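Evaluating a Cup-Stacking Policy in Simulation

Liltell Documentation, Manipulation Methods
Prepared by Killian Cordier and Thibault Leclerc

Before you begin, install the Graltuvum simulator and download the Liltell task set. The procedure assumes a trained policy checkpoint. If you do not have one, use the baseline supplied with the October release.

Step 1. Load the stacking task. The instruction given to the policy is "put the green cup in the blue cup." The can on the table is a distractor and plays no part in scoring, although it must remain upright for the episode to be valid.

Step 2. Set the grasp mode to "inside rim." In this mode the closed fingers are lowered into the cup and then opened against its inner wall. Begin the descent with the fingers fully closed. 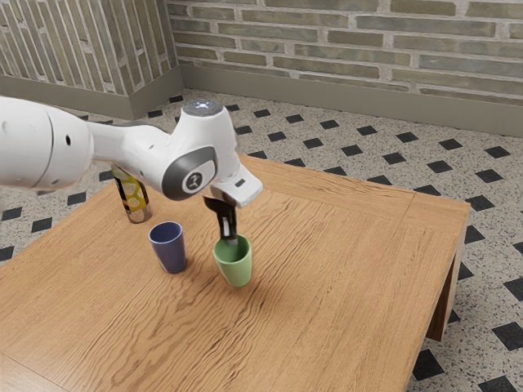
Step 3. Set the lift height. The base of the carried cup must clear the rim of the receiving cup before any sideways motion starts. Users who lower this value to save time should expect more collisions — most failed episodes in our own runs were of this type.

Step 4. Set the alignment tolerance to 2 millimeters. The policy may not begin the final descent until the axes of both cups agree within this limit.
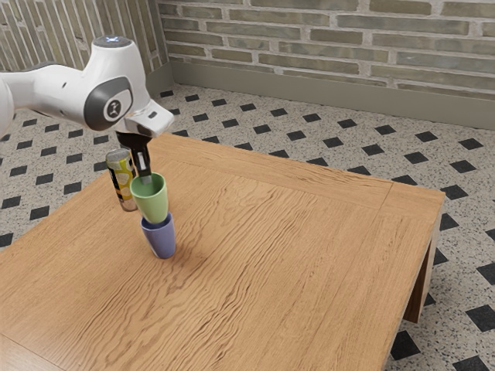 Step 5. Define release. The fingers close again, the arm moves straight up, and the simulator waits 70 time steps before it checks the final position of each object. Do not shorten this wait. A cup that is leaning may take some time to settle.

Step 6. Run the evaluation. Our reference evaluation contains 1,712 episodes, divided among 44 starting layouts. Report the success rate for each layout as well as the overall rate. An average alone can hide a layout in which the policy always fails.

Results should be saved in the Histora log format. Logs written by Riviere are also accepted, provided that the random seed is recorded for every episode.

Last revised Dec 7, 2018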